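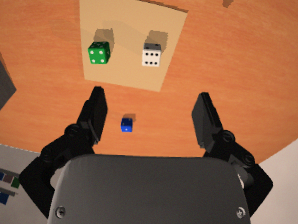 Before you let Plovora loose on your real kitchen, we'd like you to spend an unhurried evening with it in the practice room, because that is where you will find out which of your chores it can help with today and which ones are still better left to you. The practice room is a simulated one, so nothing in it can be chipped, spilled or stepped on, and your own arm can stay switched off in its box while you learn. The first lesson is called Clear the Table, and it is a humble one: a round orange table, a green die and a white die sitting on a beige card, and a little blue die on the bare wood between the open fingers of the gripper. It may look like child's play, but picking up one small thing and leaving its neighbors alone is a big part of tidying up after a family, and it's the part that machines still find hard.

Section 4. Your first practice chore

What you need: the Plovora desktop program, a mouse or the hand controller, and a comfortable chair. You don't need the Dania base plate for this section (you'll mount that in Section 6).

1. Open the program and choose Practice, then Table Chores, then Clear the Table. The first time you do this it may sit on the loading page for a bit while it fetches the room. Go and put the kettle on.

2. Set the speed slider to 15. It goes all the way up to 85, and we know it's tempting, but please be patient with yourself!

3. Click the small blue die. A thin outline will appear around it once the program has understood which object you mean. If the outline jumps to something else, press Esc and click again, a touch closer to the middle.

4. Press Center. The gripper will shift sideways until the die is halfway between the two fingers.

5. Press Lower, and hold it. Let go when the height reading turns green.

6. Press Close. Watch the grip number and wait for it to settle before you do anything else.

7. Press Lift, then Carry to Tray, then Open.

8. Now do the same with the green die and the white one, and see whether you can leave the card where it is.

Note: Small objects are harder than big ones. If you keep losing the blue die, start with one of the others and come back to it.

Note: Everyone drops things. Our own Meron Dinsa, who wrote the Table Chores lessons, ran this one 1,519 times while she was setting the grip values, and the arm missed on 931 of those runs. The values that came out of all that fumbling are the ones saved under Tufa Soft, and they are a good deal kinder than what she started with.

Caution: Do not copy your practice settings straight over to the real arm. Wood in the practice room is always the same wood, and yours may be waxed, crumby or a little sticky from breakfast. Go through the surface check in Section 7 first.

Caution: Once you do move on to the real arm, keep fingers, sleeves and pets away from the linkages on both sides of the gripper whenever the power light is on. They fold inward as it closes and they can pinch.

So, can it do the chores yet?

We get this question more than any other at Zinico, and we would sooner give you a plain answer here than have you feel let down in July. With a bit of practice, Plovora can gather game pieces, blocks, bottle caps and other small firm things from a clear table and put them in a tray. It can wipe a flat surface if you've fitted the sponge holder. It cannot fold laundry, it should not be handed glassware, and it gets muddled by a heap, so please spread things out for it a little. Lessons for cutlery are being tested now, and they will show up under Table Chores when you next update after 1st May.

When you've cleared the table three times in a row without a drop, go on to Section 5, Sorting by Color.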